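Equipment plan for the Brornatow site sets aside money for a second two-arm cell

Driltine has finished its equipment plan for the coming budget year, and the largest single item on it is a second two-arm robot cell for the returns and repacking area at the Brornatow site. The plan went out to department heads in January. It covers 31 requests from across the site, from replacement floor scales to a new label printer for the dock.

The request for the cell was written by the group that already runs the first one. It asks for two arms, two grippers, a wrist camera for each arm, a work table, a control cabinet and a set of spare parts. It also asks for funds to run a new power line to the north wall, where the cell would stand.

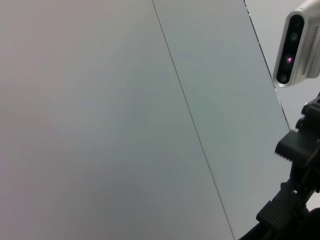
Returns and Repacking, Automation Group

The first cell was bought mainly for boxed goods. Over the past year the work has moved toward soft items such as bags, pouches and fabric covers, which make up a growing share of what comes back from customers. Soft goods take longer to handle. A box keeps its shape when a gripper closes on it. A bag may fold or slide, and the arms often have to take hold of it in two places before it can be turned or opened.

The group used its own logs to make the case. In the last full month before the request was filed, 558 soft items were waiting for inspection at the end of the month. The target is to have the shelf clear by then. Staff on the manual benches have been taking the overflow, and overtime for those benches is charged to the same budget that would pay for the new cell.

Three suppliers were asked for quotes. Arumugam offered a complete cell with installation and a service contract. Nitine offered the arms and grippers only, leaving the table, guarding and wiring to the site. The third supplier did not answer before the deadline and was dropped from the comparison.

The Nitine quote was lower on paper. Once the plan added in-house labor for the table and cabinet, plus the cost of an outside safety review, the gap became small. The plan recommends Arumugam, mostly on the strength of the service contract, which covers parts and a visit within two working days of a call. The first cell has no such contract. When one of its gripper linkages failed last summer, the replacement part took nine working days to arrive and the cell stood idle for all of them.

Spare parts have their own line in the plan for that reason. The list includes finger pads, linkage bolts, one full gripper, two wrist camera cables and a spare power supply. Finger pads wear out fastest. The group changes them after about 1,000 picks on soft goods, and more often on coarse fabric. In past years pads were paid for out of the general maintenance account, and the orders were sometimes held up until the next month. 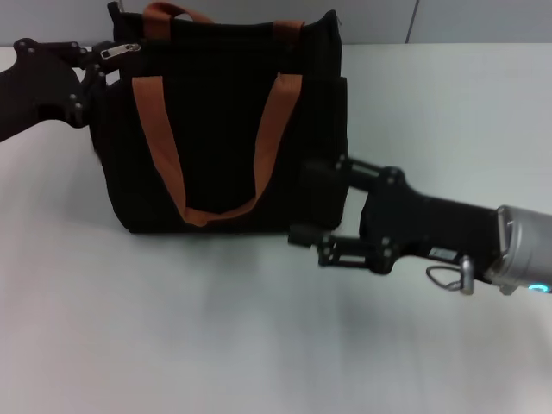

The plan also looks at how a second cell would be used during its first months. The group does not expect it to match the first one right away. Bags with straps and zippers have to be taught to the system by type, and each new type takes between a day and a week to set up, depending on how many ways it can be held. The schedule allows six weeks for setup and testing before any output is counted. The site planned for two weeks with the first cell and needed seven.

Training is budgeted separately. Four operators would be trained on the new cell, two from each shift, and the cost of covering their regular stations is included. Arumugam would run the first session at the site. After that the group plans to do its own training, using the written procedures it already keeps for the first cell.

Floor space is the main open question. The north wall location is now used for pallet storage, and the warehouse department has asked for the racks to be moved before any work starts on the power line. The cost of moving them was not in the first draft. It was added later as a separate item and is paid for by the warehouse. If the racks cannot be moved by May, the cell would go next to the first one, where there is less room for carts but power is already available.

Leasing was considered as well. A lease would spread the payments over 36 months and would let the site return the cell at the end. The finance office worked out both options and found that leasing cost more over the full term, even with service included. The plan keeps leasing as a fallback in case the purchase has to be pushed into the following year.

Several smaller requests tied to the cell were turned down for now. These include a conveyor between the two cells, a second lighting fixture and a larger monitor for the operator station. The group may file them again after the new cell has run for six months and there are figures to support them.

Final approval of the purchase is expected in March. If it goes through, the order would be placed the same month. Arumugam has quoted a lead time of 14 weeks, counted from the date of the deposit. Department heads who have questions about items on the plan can send them to the site purchasing office until the end of February.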